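First messages: what changed after 300 openers

Most of you joined Norlow for help with profiles and early conversations, so this month's item covers opening messages. In June, Pramila Bisht, who runs our message reviews, went through 300 openers that members had sent her along with whatever reply came back, if any. Names and photos were removed before she read them. Her notes run long and the full set is in the members' area. What follows is the short version.

The largest group of openers was a greeting and nothing else. "Hey," "Hi there," "How's your week?" These got few replies, and the replies they did get tended to be the same length as the opener. If you write one word, the other person has to do all the work of starting, and most people with a full inbox will leave it for later and forget.

The second group was compliments on looks. Members often think these are safe. Pramila's view is that they are fine on a second date and weak in a first message. The person reading it has probably had several that day, and there is nothing in "you have a great smile" to answer except thank you.

The openers that led to an actual back-and-forth had a detail from the profile in them and a question that could be answered in one line. One member wrote to a woman who mentioned she was learning to bake bread: "Did the first loaf rise or did you eat it anyway?" She wrote back the same evening. He had never baked anything and said so in his next message.

Long openers did worse than we expected. Several members sent 200 words or more, with their job, their family, their views on travel and a paragraph on what they want from a relationship. Some of these were well written. They read like a cover letter, though, and they ask a stranger for a lot of attention. Keep the first message under 40 words. You can say the rest later if things go well.

A note on timing, as we get asked every month. Pramila could not find a best hour. Evening messages got faster answers, but morning ones were answered too. Sending a second message when the first went unanswered is all right once, after a few days, and it should bring up something new. "Guess you're busy" is not something new. After 2 messages, leave it.

Moving from the app to a meeting is where a lot of good conversations went flat. Members kept chatting for weeks, waiting for a perfect moment to ask. If you have traded messages for several days and both of you are asking questions, suggest something short and in public – coffee, a walk, a market. Name the day and the place. "Are you free Thursday after work? There's a coffee place by the library" is easier to answer than "we should hang out sometime." If she or he says no without offering another day, take it as a no and be polite about it.
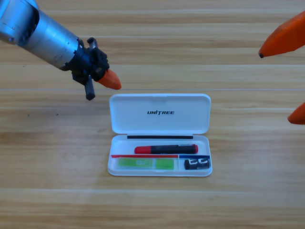 Writing your openers by hand before you type them is an old suggestion of Pramila's, and a few members have told us it helps. It slows you down, and you notice when a sentence is only there to fill space. Any pen and the back of an envelope will do. A marker like the black one with the red cap, lying in the open white case, is good for this, as thick lettering takes up room and you run out of paper before you can ramble. Write three versions, cross out the two you would be bored to receive, and type up the one that's left.

Message reviews are open to all members again this month. Send one opener and the part of the profile you were replying to, with the other person's name taken out. Pramila answers in the order they arrive. Please don't send whole conversations – she can't get through them, and the other person didn't agree to have theirs read.

Recent items
Choosing a main photo when you hate every photo
Should you mention kids in your profile?
Second dates: who plans it
Reader letters: dating again after a long marriage
When to delete the app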